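Croissant Mornings Are Back at the Indthorpe Hall

Put the second Saturday of the month on your calendar, and come hungry!

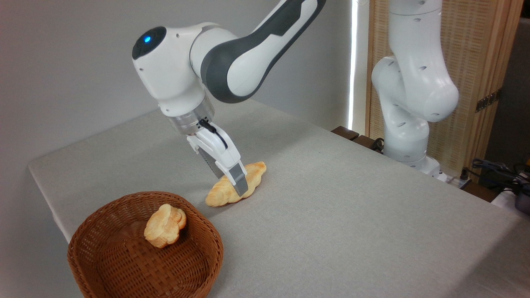

We stopped doing the pastry breakfast in December when the old oven gave out, and I can't tell you how many people have asked me about it since then (in the parking lot, at the post office, once through the window of my car). So I'm very happy to write that it's on again, starting next month, doors at 8:30, coffee from the moment you walk in.

Milagros Lacson is baking. If you were at her table last fall you already know what that means. She makes a three-day croissant: dough mixed Thursday night, butter folded in on Friday with long rests in the fridge between turns, shaped before supper and left to rise slowly overnight. They go in the oven early Saturday and get brushed with egg twice, which is how she gets that shine on top. I asked her for the secret and she said cold hands and a cold kitchen, then told me to stop opening the fridge.

She is planning on 36 plain croissants for the first morning, plus 26 of the round buns she started making over the winter. The buns come from the same dough. All the trimmings from cutting the croissants get gathered up, rolled with a little sugar and baked into whatever shape they feel like taking. I love these. They pull apart in layers and there is always a crunchy bit hiding on the bottom. If you have small kids, start them on a bun, as the croissants shed flakes all over a sweater.

A word about serving, as we're changing it a little. Last year everything sat piled on one big tray by the door and the pastries underneath got squashed. This time each table gets its own basket, lined with a cloth napkin, and we'll fill them a few pieces at a time so there is something fresh coming out all morning. Please use the tongs! If you own a round or oval bread basket that mostly lives on top of your cupboard, we would love to borrow it. Put a piece of tape with your name on the underside and it will come home to you.

Efren Ignacio is looking after the drinks again. There will be regular and decaf, hot chocolate, and the ginger tea he made for the harvest supper — I had two cups and could have had a third. He's also bringing guava jelly and a jar of his sister's orange marmalade. Butter will be on the tables, though I'd try your first croissant without any.

Pastries are $6 for two, drinks included. Money from the breakfasts goes to the oven fund, which stands at $1,596 as of this week. That paid for the repair and leaves us a start on new sheet pans, the old ones being so warped that the croissants used to slide down to one end.

If you want to learn how to do this yourself, Milagros is opening up the Friday afternoon before the breakfast to anyone who would like to help with rolling and shaping. Come to the kitchen door on the Macapagal Street side at 2:00. Bring an apron and a rolling pin if you have one you like. I went to a practice session and my first few looked more like dinner rolls, but by the end I had a proper curve on them and was so pleased with myself that I took pictures of every one.

Leftovers, if there are any, will be bagged and sold at the end of the morning. To bring them back to life at home, give them five minutes in a 325-degree oven, straight on the rack. Skip the microwave, it makes them chewy.

Sign-up sheets for the Friday session and for setting tables are on the board by the coat hooks.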